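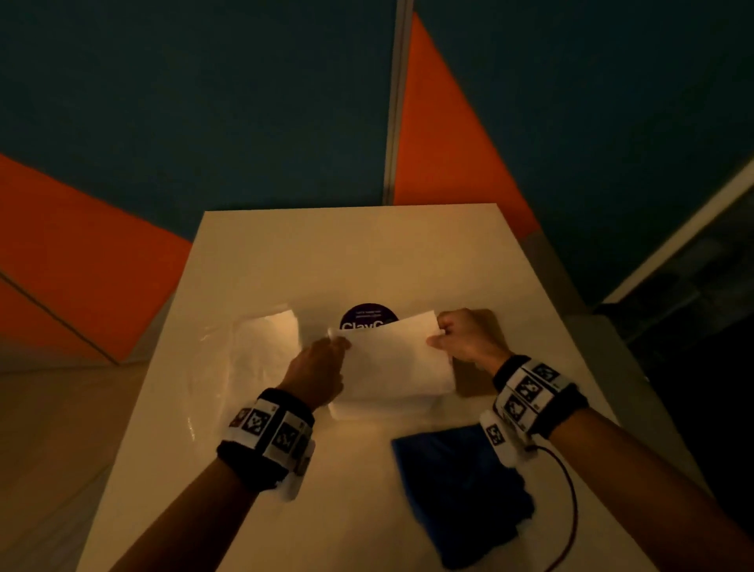 Participants wanted: paper handling and print legibility study

Edine Document Research, Doltholm
Reference: 221/P
Closing date: end of July, or when all places are filled

Summary

Edine is recruiting adults for a study of how people read, fold and file printed household correspondence. The work covers utility bills, appointment letters, tenancy notices and instruction leaflets. Results will be used to revise the layout guidance that Edine supplies to organisations sending large volumes of post.

We require 333 participants in total. Each participant attends one session at our Doltholm office. Payment is made at a flat rate and does not depend on performance.

Background

Most guidance on printed letters deals with type size, line length and contrast. Less attention has been paid to the physical sheet: its weight, the position of the folds, the side on which the reference number is printed, and whether a reader turns the page over at all. An earlier pilot under the Wijesinghe protocol found that the position of the first fold affected how quickly readers located a payment date. The pilot used a single paper weight and a narrow age range. The present study extends it to several weights, two fold patterns and a wider group of readers.

What the session involves

Sessions last up to 3 hours, including two breaks. You will be seated at a table and given printed sheets one at a time. For each sheet you will be asked to carry out a short task, such as finding a telephone number, stating the date by which a reply is due, or refolding the letter and returning it to its envelope. There are 17 tasks. Some are timed. The timing is used to compare layouts and is not reported back as an individual score.

Between the second and third blocks you will complete a questionnaire on how you deal with post at home: where it is opened, how long it is kept, and who in the household reads it. You may leave any question blank.

The final block repeats several of the earlier tasks under lower lighting, set to the level of a typical hallway in the evening.

Who can take part

You must be aged 18 or over and able to read everyday English. You should bring reading glasses if you normally use them. We particularly want to hear from people aged over 65, people who read English as a second language, and people who handle post on behalf of a relative or neighbour.

You may take part if you have reduced grip or limited movement in the hands. Tell us when you apply so that a longer session can be booked. Large-print versions of the consent form and questionnaire are available.

You cannot take part if you are employed in print design, mailing services or forms design, or if you attended the Wijesinghe pilot. Only one person per household may apply.

Recording and data

Hand movements are recorded on video during the timed blocks. Audio is recorded during the questionnaire only if you agree to it. Recordings are held on the Jiretier archive system under a participant number, and contact details are stored separately. All letters used in the study carry made-up names and account numbers. Please do not bring your own correspondence.

You may withdraw at any point during the session and will still be paid in full. After the session you may ask for your recordings to be deleted, provided the request reaches us before the analysis begins. The date on which analysis begins is printed on your consent form.

Payment and travel

Payment is made by bank transfer after the session. Local bus and rail fares are refunded on production of a ticket or receipt. Parking is not provided. The office has step-free access from the street and an accessible toilet on the same floor as the study room.

Session times

Morning sessions begin at 9.30 am and afternoon sessions at 1.45 pm. Evening sessions are not offered. Late arrivals will be rebooked where a place exists. Tea, coffee and water are available during the breaks.

How to apply

Write to the study desk at Edine, Doltholm, quoting reference 221/P. Give your name, age group, a daytime telephone number and your preferred session time. State whether you need large print, a longer session or any other adjustment. Applications are dealt with in order of receipt within each age group. Applicants who are not offered a place will be told by letter or email, and their details will then be deleted.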